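Does the plate really make you eat less?

2025-07-31

Every few years the plate thing comes back. Eat off a smaller plate and you'll eat less. Eat off a plate that's a different color from your food and you'll eat less. I got it again this month from the Tillura newsletter, which I never signed up for and can't seem to leave. It was stated as plain fact, between a recipe for lentil soup and a discount code.

I've been hearing this since my first apartment, and I have yet to meet a person who lost weight by shopping for dishes.

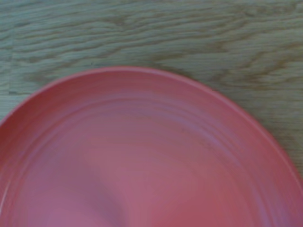
The idea sounds right, and that's most of what it has going for it. A scoop of rice looks bigger in a small circle than in a large one. Fine, I believe that. What I don't believe is that I'm so easily fooled by my own dinner, night after night, in my own house, when I'm the one who cooked it and the pot is sitting right there. People go back for seconds. I do. I went back for seconds while writing this.

I did try it once. Last September I put the big plates on a high shelf and used only the small ones for 9 weeks. The first few nights I noticed. After that I just piled things higher, and pasta turned out to stack pretty well. My weight did what it usually does in the fall.

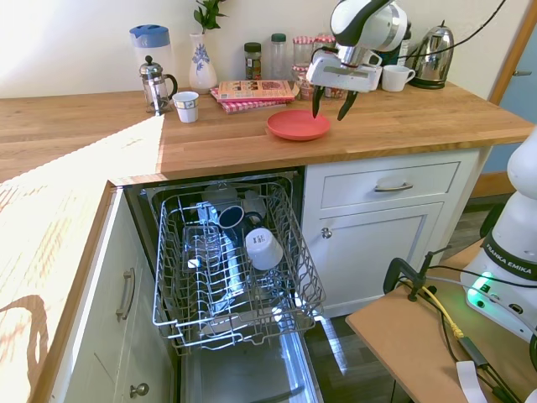 One person in one kitchen proves very little, I know. But the people selling the idea aren't offering me much more than that. The Tillura piece said "studies show" twice and linked to none of them. When I went looking, the first page I found was from Broltthorpe, who sell portion plates in sets of seven. The second was a blog quoting Broltthorpe.
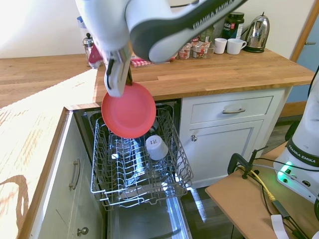

A reader wrote in after my last grumble about this to say that color worked for her kids, at least: they ate more vegetables off bright plates, and she didn't care whether a study backed it up. I can't argue with her kids. I'd want to know if it lasted past the week the plates were new.

The only halfway careful thing I've read on the subject was in an old copy of a community center magazine, the Wurkmont Table, that I picked up at the Tkachenko market.

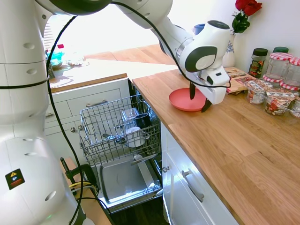
A plate and a booklet on the counter

The writer there said that if a small plate helps you, use one, and if you're still hungry, eat. No numbers, no before and after, nothing for sale on the facing page. I'd have liked a source or two from them as well, to be fair. I'm keeping the big plates on the low shelf for now, mainly because I'm tired of getting the step stool out.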